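Nesotow -- notes on paper, desks and rooms

This site uses cookies to remember your reading preferences. Accept / Manage

Search the archive Search

In praise of the big white table

By Hjørdis Torvik

I have worked at a lot of tables, and I'm ready to say it out loud: the best one is long, plain and white, and it belongs to everybody in the room. Not a row of little desks with dividers. One big slab you can walk up to with a sheet of card under your arm and just start!

I came to this opinion through paper. I fold things -- boxes, sleeves, small folders for other people's recipes -- and for years I did it on a desk at home that was 16 inches deep once the lamp and the pencil jar had taken their share. You can fold a greeting card on a desk like that. Try a sheet of poster board and you end up creasing it against your own stomach, with one corner in your coffee. Then in September I started going to the open evenings at Plustness, where the main room has a table so long that six of us can spread out and still have to raise our voices to borrow the glue. My first evening I made a folder big enough for my drawings, and the fold came out straight on the first try. I walked home grinning.

People tell me white is a terrible color for a work surface. It shows everything! Well, yes, and I love that. Graphite, crumbs, a stray curl of tape, you see it all and you wipe it up before it gets onto your nice clean board. My old desk was dark brown and I used to discover what was on it by looking at the back of my finished work. I'll grant that white card on a white top can be hard to see. The edge vanishes a little, and you learn to find it with your fingertips (good practice anyway).

The other complaint is mess. A shared table collects things, and tidy people suffer. Tsz-kin Shek, who runs the evenings, once proposed a rule that everything must come off the table before anyone sits down, and it lasted until almost seven o'clock the same night. I was glad when it died. A working table should have some life on it.

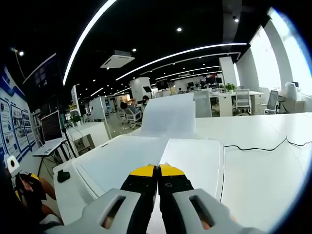

Paper needs air as well as surface, and this is where I get really worked up. A big sheet wants to lift. It bows, it springs back, it stands up when you'd like it to lie down, and if there's a shelf or a monitor right above your hands you'll be fighting it all evening. Give it room and it can do as it likes, the way that far sheet is curving up off the table like a ramp while the nearer one rests there with its faint crease down the middle. I could look at a curve like that for a long time. There's a mouse parked by the corner and a black cable wandering along the right side, and the board still has all the space it could want. On my old desk the mouse alone would have been a crisis.

So if you have any say in how a room gets furnished -- a school, a library, the back of a shop -- please ask for the long table. Put the money there before you buy the clever storage. Leave space to walk along both sides, keep a soft cloth at each end, and let people turn up with sheets too big for home. I'm bringing the largest board I can carry on the bus next time, and I already know which end I want.

222 readers liked this

Comments

foldandglue: Yes to all of it, especially the cloth at each end. We have one cloth and it is always at the other end.

Marit_K: Still team dark wood, sorry! My eyes get tired on white after an hour or so. Agree about the shelf though, I hit my head on mine constantly.

Tsz-kin Shek: For the record, the rule lasted until seven exactly. See you at the table.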